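About Mitarine

Mitarine writes planning and control software for robot arms that work in kitchens, break rooms and small shops.

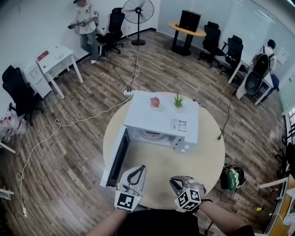 We started in Erkberg with one product, a motion planner called Skalorus. It takes a goal such as "open this door" or "put the cup on the shelf" and works out a path the arm can follow without hitting anything. Later we added a perception module that finds handles, knobs and hinges, and a set of tools for replaying and labeling recorded tasks. All three can be used separately, though most customers run them together.

Doors took us longer than we expected. Each one swings on its own arc and pulls back a little differently, so the planner now corrects its guess at the hinge while the arm is moving. Our test library holds 237 recorded tasks, and 108 of them involve a door or a drawer. Every release has to run against the full library before it goes out.

Jérémie Fleury leads the planning team. Perception and tooling are handled from our second office in Hovland – that is also where support calls are answered.

Skalorus runs on Linux and comes with a simulator. For a trial license, write to the Erkberg office and tell us which arm you use.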